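Packing bench going automated, what happens to the rest of us?
Forum: Work and Warehouse

bobbinhead
Posted 1/14/21
Hi all! Bit of a ramble, sorry. I'm on packing at Urnness (knitwear, mostly mail order) and we've been told two-armed robots are coming to the benches in April. We do 3,814 parcels in a good week and I've been there long enough to tape a box in my sleep. Has anyone been through this? Are the hours going to vanish?

pidar_lad
We had it at Pidar. Hours didn't vanish, they moved. I went from packing to minding, and minding is dull as anything. Ask about the pay grade before you say yes to a new job title.

feltedup
Can't agree with that, sorry. I'm at Feltilex and my wrists have never been better. 85 boxes an hour by hand was wrecking me. I'd take dull!

pidar_lad
Glad for your wrists, but did they keep all 20 of you on? They didn't with us.

feltedup
No, fair point. Three went when their contracts ended and weren't replaced.

tapegun_tess
MacLeod tried it on woollies and gave up on the fluffy stuff, soft sleeves are a pig to fold even for a person. Boxes were fine.

bobbinhead
That's what I keep saying to my supervisor, a carton's one thing and a jumper's another! I got to the open day at the lab and took these home with me:
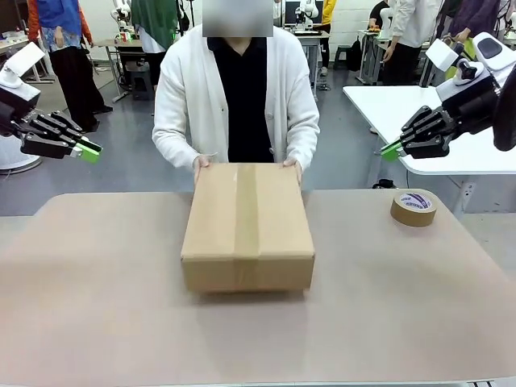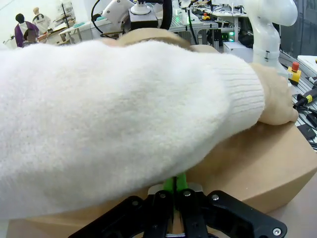 Anyway, I asked who does the awkward orders once we've switched over and got a lot of umming. They did say anyone with over 1,000 hours on the bench gets first go at the training, so I've put my name down. Still want the pay grade in writing though, pidar_lad, so ta for that.

tapegun_tess
Get the break times in writing as well. Ours went funny.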